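Why Does a Fan Wear a Ring?
A Bresel Kids page about the everyday things inside machines
25 June 2023

Think of the last time you stood in front of a fan on a sticky summer afternoon. Maybe you sang into it to make your voice go all wobbly (everybody does this, including grown-ups, when they think the house is empty). You probably looked at the blades, or at the blur where the blades were. I would guess you didn't spend much time looking at the round piece of plastic that goes around them, and I don't blame you one bit, but today we are going to give that piece some attention, and I think you'll end up rather fond of it.

It has a few names. Some people call it a shroud, which is an old word for something that wraps around or covers something else. Some people call it a housing, and you can hear the word "house" hiding in there. You will find rings and shrouds around many kinds of fans, from little ones that cool computers to big ones that sit behind the radiator of a truck.

So what does it do all day?

Air is a bit like a crowd of kids leaving school. If there is a hallway, everybody goes down the hallway. If there isn't one, everybody wanders off in whatever direction they like. A spinning blade pushes air forward, but some of that air would much prefer to slip around the tip of the blade and sneak back to where it came from. The ring is the hallway. It sits close around the blades and leaves the air very little room to sneak, so more of it goes where we want it to go.

The ring has to be close, but it must never touch. Imagine a fan with a gap of 2 millimeters between the blade and the ring. That's less than the width of a pea! If the ring were bent even a little, the blades could scrape on it and make a dreadful racket. This is why the people who make such parts care so much about curves.

Why is it so often plastic?

Plastic is light, it doesn't rust, and you can make it into almost any shape by melting it and squeezing it into a mold, a bit like filling a gelatin mold, only a great deal hotter. Let's say a ring weighs 200 grams in plastic, as much as a big apple. Make the same ring out of steel and it would be a good deal heavier, and whatever was holding it up would have to be stronger too.

The mold can also add all the fiddly bits at once. There may be channels and ridges, and there may be tabs, those flat little ears that stick out from the side. A tab often has a hole in it, and a screw or a pin can go through the hole to hold the part in place. Once you start noticing tabs you will find them everywhere, on toys and lamps and the backs of radios.
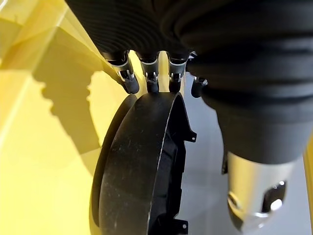 A curved black plastic part, held by its top rim. Look for the two small tabs, each with a hole.

A part like this one gives you plenty to look for. The broad outer face is smooth and matte, which means it doesn't shine much, and it has a few faint scuffs and light scratches. Behind the rim there is a sunken channel with a ribbed, uneven surface. Ribs are a favorite trick of people who design plastic things. A thin sheet bends easily, but if you add ribs it gets stiffer without getting much heavier.

Try it yourself

You need two sheets of paper and two piles of books of the same height. Lay one sheet across the gap like a bridge and put a coin on it. Down it goes! Now fold the other sheet back and forth like an accordion, lay it across with the folds running from pile to pile, and try your coin again. You may want to find a few more coins, and a patient person to borrow them from.

Words to keep
Shroud: a cover that wraps around something.
Rim: the outer edge of something round.
Tab: a small flat piece that sticks out, often used for fastening.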